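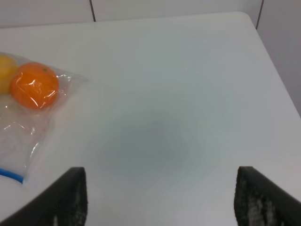 Wrist camera view with the gripper open. Zip-top bag with fruit on the left side of the table.

Tiscombe Bag Grasp Set, README

Contact: Trinity Bellamy
Last edit: 2019-04-13

Purpose

We collected this set to compare two kinds of finger pads on the same parallel gripper. The objects are thin, clear bags with something inside. Such bags are difficult for our arm, as the film gives strong reflections and the depth values on it are often missing. We wanted to know if a rougher pad helps to hold the film, or if the approach angle matters more.

Contents

The set has 313 grasp attempts. Each attempt is one folder with the color video of the wrist camera, the joint positions, the finger opening and a small text file with the result. The attempts are divided by pad:

indgate/ pads from Indgate, smooth rubber
stisteck/ pads from Stisteck, rough surface

Both folders use the same objects and the same table. The controller is Thibodeaux in both cases, with the settings saved in controller.cfg. Please do not mix this file with the one from the February test, where the force limit was different.

How an attempt goes

The arm starts from a fixed pose above the table with the fingers fully open. The operator guides it to the bag by a hand controller and closes the fingers. The arm then lifts 100 mm and waits. If the bag is still held at the end of the wait, the result is "held". If it falls or slides out, the result is "lost". If the fingers close without touching the bag, we write "missed", and these attempts stay in the set.

The approach angle is given in degrees from the table surface, so 90 means straight down.

Known problems

In 21 attempts the finger opening was not recorded. The value there is -1.

The exposure of the wrist camera was left on automatic. When the gripper comes low over the white table, the brightness can change from one image to the next. We did not correct it.

The gripper makes a soft shadow on the table. A simple color threshold will sometimes take this shadow as an object.

The text files name the object by its contents only. The size of the bag is not written, and we would like to add it in the next version.

Use

Free for research and teaching. If you find an error in the results, please write to Trinity and give the folder number.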